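Plemmont Bindery Opens Its Finishing Table to the Public This December

Padded folders, gold corners and a free evening of help for anyone with loose papers at home

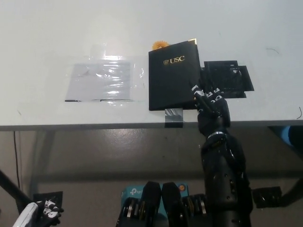

By Niamh Kinsella
Outreach Manager, Plemmont Bindery

PLEMMONT — Most of us have a diploma, a letter or a set of certificates sitting in a drawer somewhere, still in the envelope it came in. Plemmont Bindery would like to help with that, and this December the shop is inviting neighbors, students and families to come in, sit down and give those papers a proper home.

The evenings will center on presentation folders, the kind with a black, leather-like cover, an emblem and lettering stamped in gold, and shiny metal corners. A folder marked "USC" shows the style nicely, with its small shield set beside the letters. Guests will learn how a cover is wrapped, how a stamp is lined up and how a corner cap is pressed on without scuffing the material, and they are welcome to take all the time they like over it.

"People come in a little shy about it, with a certificate rolled up in a rubber band, and they leave wanting to do the whole family's," said Darlene Grewal, who founded the bindery and still does much of the stamping herself. "I love that. My own diploma spent years under a stack of phone books, so I am in no position to scold anybody."

Three evenings are planned, each with room for 14 guests. Aarne Miettinen will lead the cover work, and Anouk Meijer will be on hand with advice about creased or faded papers. The bindery has finished more than 2000 folders since it moved to Plemmont, and a shelf of older pieces will be out for guests to handle.

There is no charge to attend, though materials for a folder to take home are sold at cost. Doors open at 6 p.m., and coffee will be on. Please call the shop ahead of time to save a seat.

Recent News
Zepeda Paper Joins Spring Print Fair
Durum Cloth Samples Now in the Shop
Repairing a Family Cookbook

Contact: Plemmont Bindery Press Desk | © Plemmont Bindery | Back to top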